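4.2 What the order books told us

I'll admit I went into the Ledby interviews expecting a gloomy story about the downturn, and the first batch (28 firms, all of them visited in January) didn't give me one! Orders had slipped, sure, but most owners kept their staff on and cut overtime instead, and labour costs barely moved. Marloes Meijer, who coded the transcripts with me, flagged the same pattern in our Pristov sample, where the currency had a much rougher winter.

Investment is where it gets messier. Owners told us they'd put off big purchases, yet the survey answers on capital spending sit well above what the Vendgate model predicts – we went back and checked the coding twice.

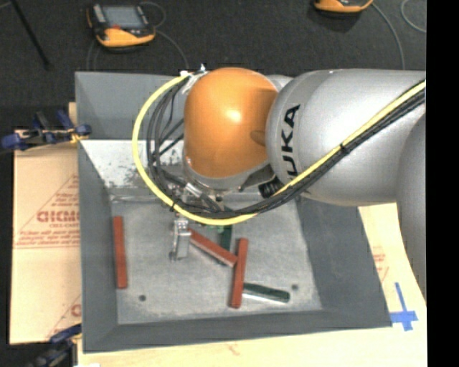 Figure 6. KUKA robot arm over an open-topped metal bin.

My hunch is that a lot of this spending was locked in before demand dropped, and I come back to that in Section 5 with the lagged estimates.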